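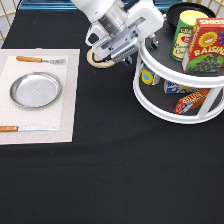

The Kedine two-tier rack on the right, next to one place setting.

I bought the Kedine rack from Firnov for $35 to get a few dry goods off the kitchen counter and onto the table where we eat. It has now had 35 days of daily use, three meals a day most of the time.

It is a plain white lazy Susan with two round shelves and white posts between them. The shelves are lined in dark gray, and the lining is the best part. A tall can stays put when you turn the rack, and so does a light box of raisins. My old Tutstead turntable had a bare shelf and everything slid to the rim.

Assembly took 6 minutes with no tools. The posts push into the lower shelf and the upper one presses down on top. Mine needed a firm shove on one side.

Turning is smooth with a normal load. With heavy jars on one side of the top tier it drags a little, so spread the weight out. I would not put oil bottles up there.

It takes more room than I expected. With a placemat, plate, fork and knife beside it there is space for a coaster and not much else - measure a small table first. The Cuadros version is narrower but has one shelf only.

Crumbs collect where the posts meet the lining, and a damp cloth doesn't reach them. I use an old toothbrush.

Four stars out of five.

Reviewed 14/08/2025
222 people found this helpful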